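4.2 Folding on cluttered backgrounds

The Pidham set was collected on a gray table under even light, and our policy did very well on it, as policies do on gray tables. For the second round we moved to beds. Demonstrations were recorded with two hand-held grippers, one per hand, and the person folding was told only to fold the garment the way they would at home. This produced 1,096 usable demonstrations and a wide range of opinions on what counts as a sleeve fold. 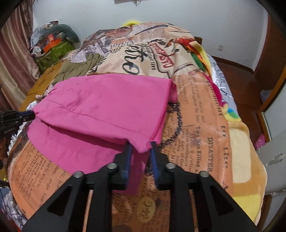 Figure 3. View from one of the two hand-held grippers during a bed demonstration. The other gripper holds the pinched left point of a pink garment; the cover beneath is printed like old newspaper.

Segmentation turned out to be the weak step. Our first model, trained on Pidham alone, treated printed bedding as one enormous shirt and tried to fold that. Adding 100 bed demonstrations fixed most of these cases, and going to 120 changed nothing we could measure. The failures that remained – 8 in the final test – all began with a grasp that took two layers when one was wanted. Walid Sayegh has proposed a thickness check before each lift. We have not tried it on anything with a lining.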